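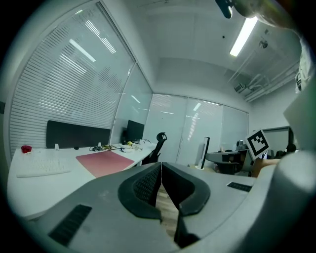

Issue 34, page 6

How a steel drum makes its notes

A steel drum, or steelpan, is a musical instrument made from a metal barrel. The first ones were made on the Caribbean island of Trinidad in the 1930s and 1940s. Players there had been beating out rhythms on cookie tins, car parts and paint cans. They noticed that a dent in the metal changed the sound.

To make a pan, the maker hammers the flat end of the barrel down into a bowl shape. This is called sinking. Next, the maker marks out the notes and hammers each one so that it bulges up a little. Big areas give low notes and small areas give high notes. On many lead pans the low notes are around the outside and the high notes are in the middle.

The metal is then heated and left to cool. After that comes tuning, the slowest part. The tuner taps, listens and taps again – a tiny change in the shape can move a note up or down.

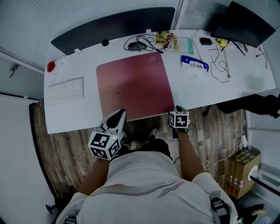
The sides of the barrel matter too. A lead pan has short sides, called the skirt. A bass pan keeps nearly the whole barrel, and one bass player may stand among six or more of them.

Players use sticks with rubber tips. Bare wood would sound harsh and could knock the notes out of tune. To hold a long note, the player hits it many times very quickly. This is called a roll.

A group of players is a steelband. Some bands are small enough to fit in a classroom. Others are huge. The Lasbridge Steel Parade, held each January, had 304 players last time, and more than 691 people came to the free workshops at Gatchalian Hall.

Try it: turn some clean, empty cans of different sizes upside down and tap them with the eraser end of a pencil. Which one sounds the lowest? Tap near the rim, then in the middle. Does the sound change?

Words to know
Skirt – the side of the pan
Sinking – hammering the barrel end into a bowl
Roll – many quick taps on one note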